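The back of the workbench

I have owned this workbench through two apartments and one marriage proposal (accepted, in another room), and until last December I had never once looked behind it. This was a policy. What goes on behind a workbench is between the workbench and the wall.

Then I dropped a bolt. It was the short kind, of which I own over 300, and any sane person would have taken another one from the box. I got down on the floor with a flashlight instead, and that was the end of the afternoon.

The bench is one of those aluminum profile affairs, ordered from Derkach back when they still sold by the length and let you do your own bad math. I did my own bad math. The uprights came to 285 too many of whatever unit I was adding up at one in the morning, and since returns cost more than the metal, I bolted the lot side by side and told visitors it was a design decision. It makes a very handsome wall. It also makes a very good comb, and it has been combing the room ever since.
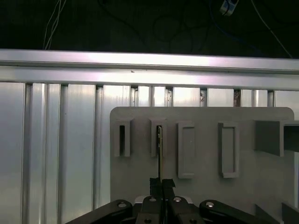 by the proprietor of Flidimholm
Posted 06/03/2021 in Shed, Indoors

Those little notches up top, where the uprights meet the long rail, are where everything goes to retire. There are specks in there I can't identify and don't care to. I tried a paintbrush, then a vacuum nozzle, then a paintbrush taped to a vacuum nozzle, which I briefly thought of patenting. The specks have seen all this before. They shift over one gap and wait.

And then the cables. I like to say I have a system, and the system is darkness. White ones come down on the left in a bundle, dark ones loop across the middle doing I don't know what, and as long as the lamp points at the metal you can hardly tell they're there. I bought 2 packs of Merkari clips to deal with them. The clips are in a drawer, very neatly clipped to each other.

The part I'm proud of is the gray plate with the row of five holders on it. It stands up straight, its top corners are rounded, and it has so far swallowed no bolts. My first version was a coffee can. I miss the can a little -- you could throw things at it from the door.

What I did get done: wiped the rail, which now glares at me when the lamp is on, and moved one cable six inches to the left. I moved it back the next day.

I still haven't found the bolt. I did find a receipt for number 3415 at the bakery, so at some point I must have stood in line for quite a while.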